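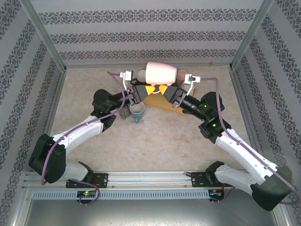

Figure 3. Paired jointed arms, each with a purple cable running along its links.

3.2 Temperature records and trip logs

Water temperature was logged on the boats themselves, at the point where the fishing took place. Each of the 24 boats working out of Firnadska carried a Beston probe on a hinged boom at the stern, lowered to a depth of five meters once the boat had stopped. The probe cable was clipped to the boom and had to pass a hinge that opened and closed at every stop. Cables pulled tight across a hinge wore through within a few weeks in our first season, so we changed to a run that follows the arm and goes around the joint, as the purple cables do at the elbows in Figure 3. Clips were placed on the straight parts of the boom only. The skippers were shown how to check the cable before leaving the dock and were asked to write down any damage in the trip log.

The probe took a reading every ten seconds while it was in the water. We dropped the first two minutes of each record to let the housing settle to the temperature of the sea, and took the median of what was left as the value for that stop. Stops shorter than six minutes were not used. Where a boat fished several stops in one trip, the trip was given the value from the stop with the most rod hours.

The trip logs asked for the start and end time, the ground fished, the number of rods, the bait or lure, and the number and fork length of all amberjack landed or released. Other species were listed by name without lengths. Skippers were free to use their own names for the grounds, and we matched these to two areas afterward. Sturlow is the outer bank, with a steep edge and strong current on the falling tide. Javier is the inshore reef, shallower and more sheltered, and it is where most of the half-day charters go. A few logs gave names that we could not match to either area, and these trips were left out of the comparison between grounds but kept in the seasonal totals.

In all, 1,231 trips were logged over the two seasons. Amberjack were caught on 529 of them. A further 176 trips had a usable log but no temperature, mostly because of a flooded connector or a probe that was not lowered in rough weather. We did not fill these gaps from satellite data. Surface values from satellite are often warmer than the water at five meters on calm afternoons, and mixing the two sources would have blurred the fall cooling that we wanted to follow.

Rough weather also affected the logs in another way. When a typhoon warning was posted, the harbor closed and no boats went out, sometimes for several days after the wind had dropped. The first trips after a closure tended to be made by the larger boats, which fish more rods and prefer Sturlow. To keep this from showing up as a change in the fish, catch was expressed per rod hour and boat was included as a random effect in all models.

Lengths were measured on board with a printed board supplied to each skipper. Fish longer than the board were measured with a tape. We compared the boards against a steel rule at the end of each season and found two that had been mounted with the stop out of place. The lengths from those boats were corrected by the offset. Released fish were sometimes estimated by eye alongside the boat, and such lengths were marked in the log and not used in the size analysis.

Trips that started after noon were treated as a separate group. These were fewer, were nearly all at Javier, and often targeted snapper until dusk, with amberjack taken only by chance. They are reported in Section 4.3 and do not enter the main comparison.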